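Pokport licensing for apparel, anyone signed?

plotbridge_fan
So the Pokport people picked an agent for clothing and bedding. I run a tiny kids' shirt shop and got the rate sheet: 2,840 up front, minimum run of 300. Is that normal for a cartoon with 2 seasons? 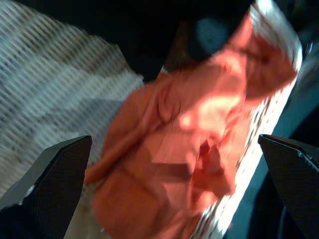 The rate sheet says nothing about colors, and that bugs me. Treltosthorpe made me match their shade exactly when I did their tees. I'd love to go with a salmon-orange like that cloth, coral in the folds and peach where the light hits, but I bet they'll want approval on it.

cuiandco
They will. And 2,840 is steep, I paid way less for Cui and that show is bigger! 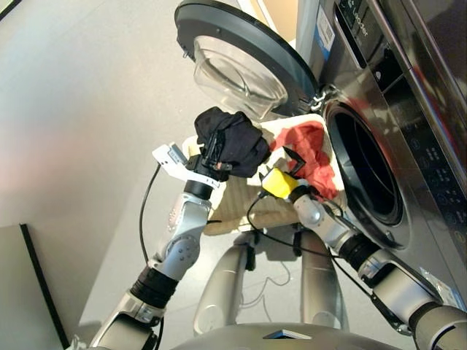

Mind you, that was back in February, before the new agent came in.

amontoya
Disagree, it's fair if bedding is included. Ask for Anselmo Montoya (yep, me) at the trade day, Tue 29 September. 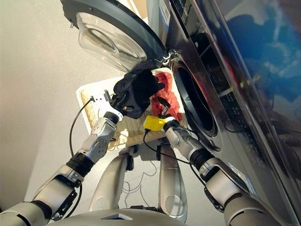 I'd push on the minimum first - they dropped it for a friend of mine.

plotbridge_fan
Bedding is extra, I checked.
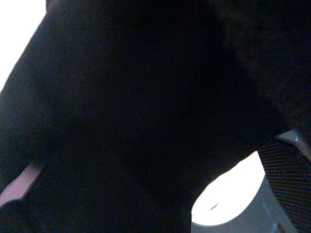 Then there's the royalty on top, so I'm leaning no unless they budge on the 300.

cuiandco
Good. Make them send it in writing.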